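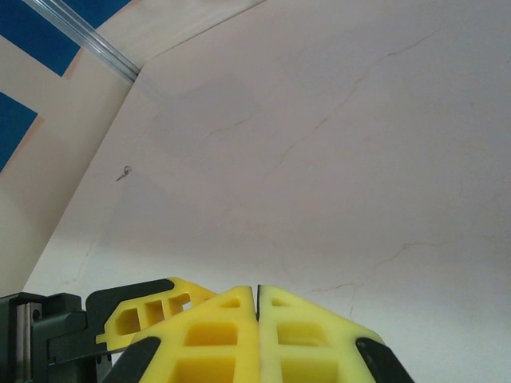
**Hairline cracks, filler or leave it?**

**tillside_23:** Had a guy quote me 400 to "stabilize" the hairline cracks in my back room. One long one with little branches, a couple of short ones. Faint brown, you have to hunt for them. He wants mesh tape and two coats of Camenari flexible filler. Smells like a sales pitch to me.

**Flondberg:** It is one. Thin branching cracks are usually old paint or a skim coat shrinking. Sand, prime, paint.

**apinya_c:** You can't know that from a forum, Flondberg. Mark the ends in pencil, write the month next to them, look again in 4 months. If they grew, worry.

**Flondberg:** Every house I've owned had these. One is 31 years on and still standing.

**apinya_c:** And my aunt's plaster came down in February. So what?

**tillside_23:** Did hers start out this thin?

**apinya_c:** No idea, she never looked. Tap it with your knuckles. If it sounds hollow, the plaster has let go and filler won't help.

**song_diy:** Used the Camenari stuff. Cracks were back by the next winter, right through it. Wouldn't pay anyone to put it on.

**tillside_23:** Tapped all along the long one. Sounds solid to me, for what my ears are worth. Pencil marks go on Wednesday and the guy can keep his quote.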